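Is a slatted metal wall worth it for a garage workshop?

Posted in Garage & Workshop

Silvana Sampaio
We're redoing the back wall of our garage and my brother-in-law keeps pushing aluminum slatwall. I priced a kit from Javholm and it came to 558 before hooks, and the hooks are where they get you. The sales page says it "pays for itself in saved time," which sounds like nonsense to me. Right now I have painted pegboard and it sags where the clamps hang. Has anyone lived with the metal stuff for more than a month? Does it hold up, or am I paying for shiny?

Veronika Frei
Partly you're paying for shiny. I've had mine since January and I don't believe a word about saved time. I still lose the same tape measure. What I will say is that it doesn't sag, and flat things sit against it nicely, which pegboard never managed for me.

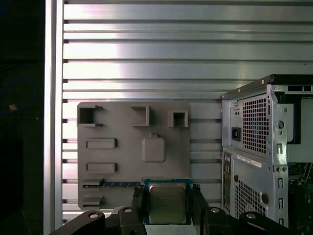 What I'd check before buying

Ask what the rails fasten to. If the answer is "the drywall," walk away. Mine went into studs, and I added a plywood backer after the first row felt springy. Ask for the groove dimensions too, in writing. Every brand claims its hooks are "universal" and I've returned two sets that weren't. Glare is real if you have a bright shop light overhead. And skip the load ratings on the box. They never say whether that's per hook, per rail or for the whole wall.

Anselmo Honorato
pegboard is fine. use the thick kind and screw it to furring strips every 16 inches. mine has held clamps for 20 years

Zuleica Miranda
I'd want to know how thick Anselmo's "thick kind" is, because the quarter inch board from my local store bowed by summer. Silvana, buy one panel and put it over the bench. Hang your heaviest clamps on it and leave it alone until you're annoyed or you aren't. Doing the whole wall on a Saturday because a relative likes the look is how I ended up with a rubber floor I hate.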